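Binder pickup task keeps stalling at the cabinet shelf, what are we missing?
Robotics and Automation > Student projects

padlock_pear
Joined in September, 46 posts

Hi all! I'm on a student team of mostly second-years, and our term project is "put the office back in order." The robot has to get box files and binders out of a low cabinet and set them on the counter on top, and somebody drives it with a headset while it collects runs for us to train on later. Our project is called Flalidel (it won a vote, don't ask me what it means).

We've logged 116 runs so far, and the ones where the file is already out on a desk are great. The ones that start inside the cabinet are awful. The arm goes in under the overhang of the top, the hand gets near the file, and then whoever is driving just sits there nudging it back and forth because they can't tell where the fingers are.

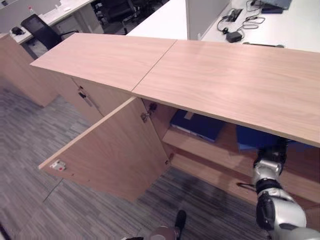 We've tried slowing the arm down, which helped with bumping but did nothing for the grabbing. We also tried having a second person call out directions, and that lasted one afternoon before the two of them stopped speaking to each other. Our timeout is 940 seconds per run and a shelf run can eat the whole thing, so I'm getting maybe a couple of good ones out of a long evening.

Is this a driver practice thing, or a setup thing? And would it be cheating to make the start position easier? The project sheet says "from a closed cabinet" and nothing more. Demo is at the end of term and I would love to not stand there for fifteen minutes while it pats a shelf.

Tahsin Matubbar
Posted 9:40 am

Oh I know this one, we had the same trouble in our club last year! Mostly setup, a little bit practice. I'd go in this order:

1. Get your driver to use the wrist view on purpose. Everyone I've trained stares at the head view out of habit, and once the hand is under a shelf or a desktop the head view is pretty much a dark gap with an arm going into it. Have them practice out in the open first, with a binder lying on a desk, flipping to the wrist view every time the hand gets close. They'll hate it for a day. The spine label is a nice thing to aim by – ours learned to find the label first and then work along to the edge they wanted to grab.
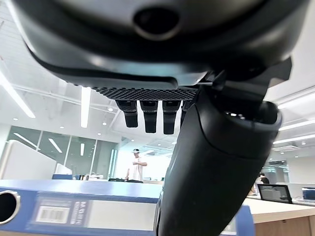
2. Check both hands before every session, and I do mean both. Park the arms low in front of the robot where you can see them, open and close the fingers a few times, and look at the thumbs in particular. We lost a week of runs to a thumb that wasn't closing all the way, and we'd been blaming the driver for it (sorry, Skodinetti team). While you're down there, look at where your cables run on the floor too. Ours liked to wander right into the spot where the hands go. 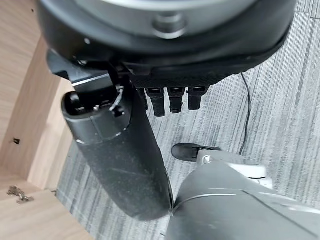
3. Split the task up. Log "open the doors", "file out of the shelf" and "file onto the top" as separate runs, and only string them together once each one is boring. You can still do the full closed-cabinet version for the demo. I don't think that's cheating at all, it's just how you'd practice anything else. For the middle part, open both doors as far as they'll go before the arm reaches in, and leave the file at a bit of an angle so there's a corner to get hold of. A file pushed in dead straight against the back is a horrible place for a beginner to start.
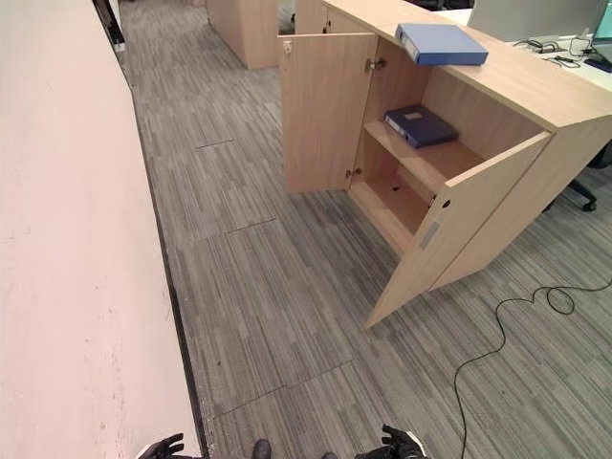
Also think about where the robot stands. We used to park ours off to one side and reach across, and moving it so it faced the opening more squarely fixed more of our misses than any of the software changes did. Put a piece of tape on the carpet and use the same spot every time, or your runs won't match each other and you'll be back on here in a month with a different post.

And drop that timeout! 940 is way too long. If it hasn't got a grip after two tries, stop, reset, go again. Your driver's arms will thank you.

gulyas_fan_2
Posted 1:15 pm

buy better hands lol

ok more useful, are you sure it's not lag? ours felt exactly like that, the nudging back and forth thing, and it was the wifi. plug it in and see

zilberg_kid
Posted 6:05 pm

Agree with Tahsin on splitting it up, but I'd be careful with always leaving the file at an angle. We did that all term and then at the demo a judge straightened everything on the shelf before we started, and it went about as well as you'd think. Mix in some straight ones once the driver is comfortable. Start with maybe one in five and go up from there.

On the project sheet wording, just email whoever wrote it. Ours answered the same day and was a lot more relaxed than we expected.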